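Two-Arm Sorting Cell: Setup and Care FAQ
Skotanard Bench Automation, Clultley site
Maintained by Sixten Viklund. Last revised June 11, 2026

Which cell does this page cover?
The two-arm cell at Clultley that takes round boards and their attached parts from a steel tray in the middle of the table. The Loseck cell uses a different table and has its own page.

Where do the bins go?
Two yellow bins on the left, two on the right, steel tray between them. Line the tray up with the table seam. If a bin has writing on the wall, leave it on the side where you found it.

Do I have to put paper in the tray?
Yes. Bare steel throws glare into the overhead camera and the arms start missing small wires. Use one sheet of plain white paper, flat, with no folded corners. Change it when it gets marked or torn.

The arm stops above a bin and won't move. What now?
Look at the cables first. If a loop has pulled tight at the wrist, press stop, free the cable by hand and home both arms. If the fault comes back, write down the code and call Sixten at extension 29.

How often do the wrist cameras need cleaning?
At the start of each shift. Use a dry lens cloth and no spray. Run the camera check afterward. A score under 70 means clean it again or look for a loose mount.

When should finger pads be replaced?
Check them every 20 hours of run time. Some wear along the top edge is fine. Replace both pads on a gripper together, and tighten in two passes. Pads are in drawer 11.

Can I reach in to pick up a loose wire?
Only with the cell stopped and the light off. Scraps left in a bin get picked up again on the next run, so empty all four before you restart.

Will the Pereyra grippers fit?
No. The bolt pattern is different. We plan to look at an adapter in November.

What does the cell look like when it is set up? 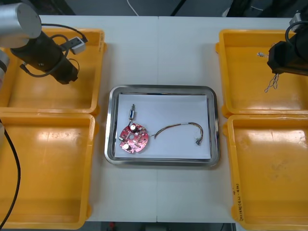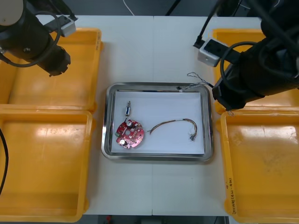
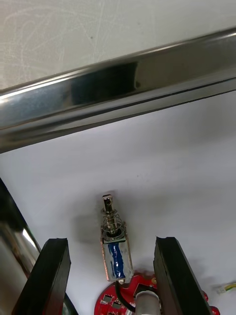

Last picture: wrist camera view between the gripper fingers, with the solenoid and part of the red board.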